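Groltness Neighbors Help Board
Home > Laundry and Bedding

How do I get a flowered bedspread clean without wrecking it?

Posted by feltgate_renter, Wednesday, August 26, 2026

Moved into a furnished place on Feltgate in February and the bedspread came with it. Light color, flowers all over, heavy when you lift it. No care tag, someone snipped it off. Smells a bit like a closet. My washer is small and I'm scared of jamming the thing in there and getting it back half the size.
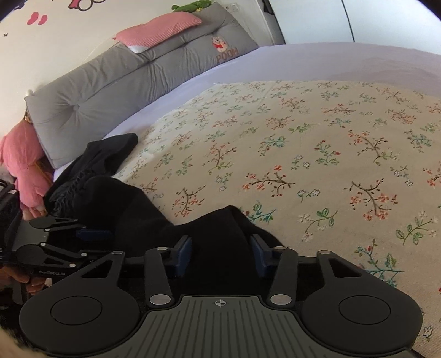
Also the dye thing. I fold all my laundry on the bed and a lot of what I own is black, so I worry about color rubbing off on it. Is that real or did my mom make it up? Landlord wants 139 dollars if it gets ruined so I'd rather not guess. Dry cleaner on Andon quoted me and it was more than I wanted to pay. Can I do this at home or not

3 replies

Rai
Don't use your small washer. Go to a laundromat, get one of the big front loaders. Cold water, gentle, half the soap you think you need. Too much soap is why they come out stiff.

Before any of that - test it. Wet a corner on the back side, press a white rag on it for 10 minutes. If the rag picks up color, stop and pay the cleaner. If it's clean you're fine.

Dry on low, take it out every so often and shake it, then hang it over a door while it's still a tiny bit damp. Mine took 4 rounds in the dryer, bring quarters. Never high heat, thats what shrinks cotton.

Dye rub is real but mostly with new stuff. Wash new dark clothes a couple times by themselves first.

wet_socks_6
just wash it. its a blanket

pinecone_annie
Agree with Rai on the cold water. For the closet smell I'd try airing it out first, over a porch rail on a dry day, out of direct sun so the flowers don't fade. Flip it at lunch. Might be all you need. If not, cup of white vinegar in the rinse, no softner. And take pictures of it before you wash, for the landlord.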